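グリッパーを二つ比べました

9月27日(土)

7月から、KUKAのアームで小さなブロックをつかむ練習を続けています。私はソフトウェアの人間なので、機械のことは同僚のAjith Shettyさんに教えてもらいながらです。日本語も機械も、まだ勉強中です。

比べたのは、Wuderの平行グリッパー(空気圧)と、Kurianの電動グリッパーです。条件は同じにしました。カメラの位置も、コントローラーの速度の設定も変えていません。それぞれ300回ずつつかませて、失敗をノートに書きました。電動のほうは、最初の日に設定を間違えていたので、その31回分も入れると全部で331回になります。この分は結果に入れていません。

結果は、空気圧の失敗が9回、電動の失敗が5回でした。数字だけなら電動の勝ちです。でも私は、しばらく空気圧のほうを使うつもりです。閉じるのが速いですし、指がブロックに少し斜めに当たっても、そのまま押して向きを直してくれることが多いからです。電動は力を細かく決められますが、斜めに当たるとエラーで止まり、私が席を立って復帰させなければなりません。これが一日に何度もあると、かなり疲れます。

空気圧の9回の失敗は、ほとんどが箱の壁の近くで起きました。壁が斜めなので、指を深く下ろすと手首のほうが先に近づきすぎてしまいます。Dinesh Fernandesさんは、指をもっと細く長いものに替えればいいと言いました。Ajithさんは反対で、長くすると先がたわむと言います。
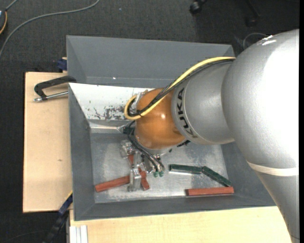 私はまず、指はそのままで、近づく角度だけを変えてみることにしました。壁から離れた場所では垂直に下ろし、壁の近くでは手首を少し内側に傾けます。ホースの長さに余裕がないと引っぱられるので、傾ける角度は小さいところから始めます。

それから、金属の床の反射も気になっています。認識にはFlaknessのソフトを使っていますが、光が強いところではブロックの端を短く見てしまうことがあります。照明に布をかけたら少しよくなりました。Horauの偏光フィルターも注文したので、届いたらカメラに付けて、同じ300回をもう一度やります。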